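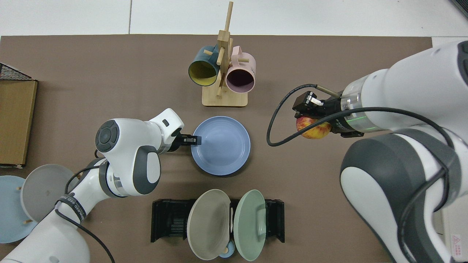
Glaze fails at the rim before it fails anywhere else. The rim of a mug or plate is where the coating runs thinnest during firing, where stacked pieces touch, and where spoons and teeth make contact. A plate with a raised rim, like the light blue one lying flat near the mug tree, takes most of its knocks along that outer edge. A mug hung from a peg carries its weight on the handle and keeps its rim clear of the shelf.

Viorica Spahić has tested tableware glazes at the Golob workshop in Flisham for long enough to distrust the word "durable." Her standard trial runs a piece through 200 wash cycles at 70 degrees Celsius, then checks the surface under a lamp at a low angle. Dulling shows first on matte glazes, which have a rougher surface and hold detergent residue. Gloss glazes usually keep their shine but reveal fine cracks, known as crazing.

Crazing is a problem of fit. Clay and glaze both shrink as they cool, and if the glaze shrinks more than the clay, it ends up under tension. The cracks may appear on the day the kiln is opened or months later. Adding silica to the glaze lowers its rate of expansion and often cures the fault.

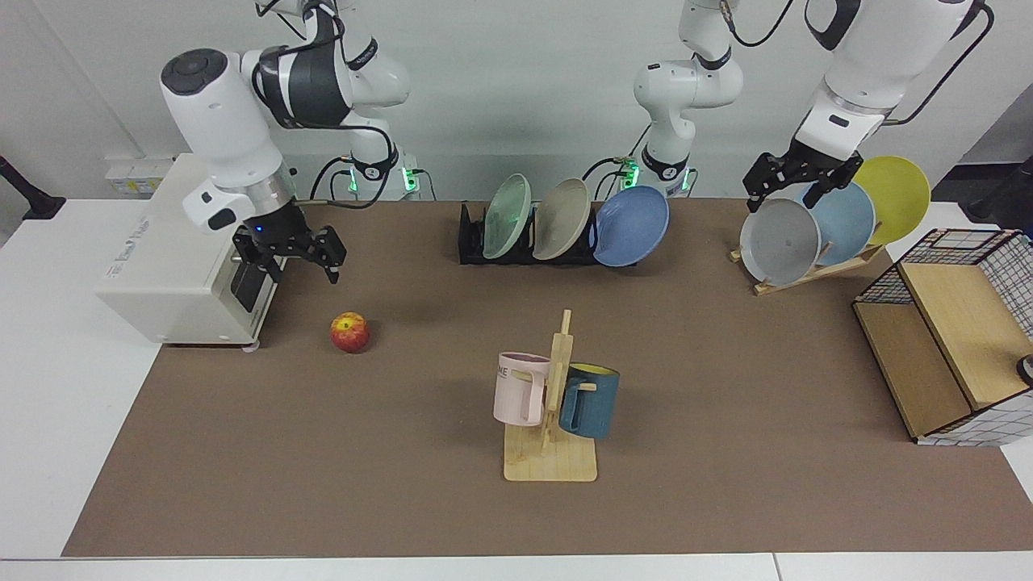

Too much correction produces the opposite defect. Glaze under heavy compression can flake from edges and handles, a fault called shivering, and the flakes are sharp. Spahić rejects any batch in which a single piece shivers.

The Mustance line, introduced last November, went through 40 glaze recipes before one passed. The first run was 2000 pieces, all stoneware. Its replacement, Nurkenance, uses the same clay with a slower cooling schedule.

For owners, the checks are simple. Run a fingertip around the rim and stop using the piece if it catches. Tap the wall with a knuckle; a dull note can indicate a crack in the body. Unglazed foot rings should be dried before stacking, as they absorb water and can scratch the plate underneath.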